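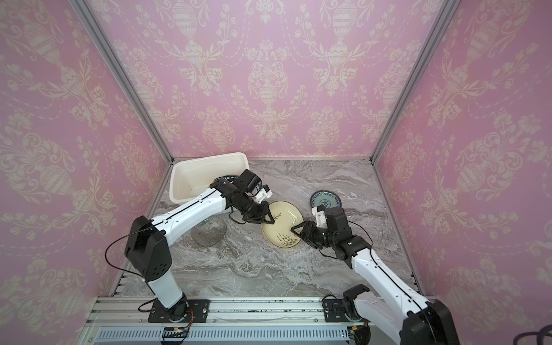
Four plates and a white tub, pink damask walls

Threads > Health > Heavy periods and iron

Search this author's posts

11/3/25 Ilse Gerlach

I've been asked a few times to put my posts on heavy periods and low iron in one place, so I'm doing it as a thread. I'm a patient. I'm not a nurse or a doctor, and your numbers will be different from mine.

I had heavy periods from my teens until I was 35. I didn't call them heavy. My mother's were the same and so were my aunt's, and we all kept dark towels and thought that was how it went.

What I now know counts as worth mentioning to a doctor: changing a pad or tampon every hour or two, getting up in the night to change, passing large clots, bleeding for more than a week, planning your days around it. I had all of them.

I did go in once, at 24. I said I was tired. I was asked about sleep and stress, and I answered the questions I was asked. Periods didn't come up and I didn't bring them up.

By the time I was working in Ornham I was stopping halfway up the stairs to the office. I was chewing ice all day. I told people I just liked ice.

A coworker, A-yeong Wi, had been through it and asked me straight out how often I changed a pad. We were in the break room with other people there. I was embarrassed for a minute and then I told her.

She told me to ask for ferritin by name. A basic blood count can look normal while your iron stores are low. Mine had looked normal at 24. I had the letter in a drawer.

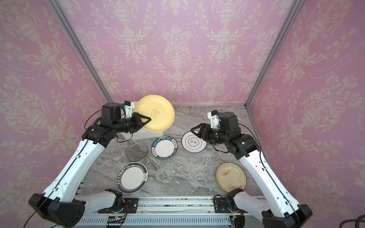 So I asked for it by name. The result was low enough that the office called me the next morning. They also sent me for an ultrasound, and it found fibroids. I'd had no idea.

Treatment, for those who asked: tablets first, a bottle of 100, one every other day. They upset my stomach and I stopped too early. That part was on me. I should have called and said so.

After that I had an infusion. My share of the bill was $933. I'm posting the number because I couldn't find anyone else's when I was looking. Ask for a price in writing before you book, and ask if a different location costs less.

The infusion didn't stop the bleeding. I had to go back about that separately, and I was offered a hormonal IUD, a non-hormonal tablet to take during my period, or surgery for the fibroids. I took a while to decide. I'm leaving out which one I picked, as it always turns into an argument in the replies.

Things I'd bring to an appointment: dates of your last few periods, how many pads or tampons on the worst day, any family history, and a list of what you've stopped doing on those days. Mine had swimming and long bus rides on it.

Work: I asked Leif Ladefoged, my manager, if I could move the May site visit by two days. I said it was medical. He said fine and asked nothing else. I'd been dreading that for weeks.

To Sieglinde Hagedorn, who wrote to ask about her daughter: yes, I think it's worth a visit even if she's only 14. Heavy from the first year can have a cause they can test for.

Replies are open. I'll answer what I can tonight and the rest after work tomorrow.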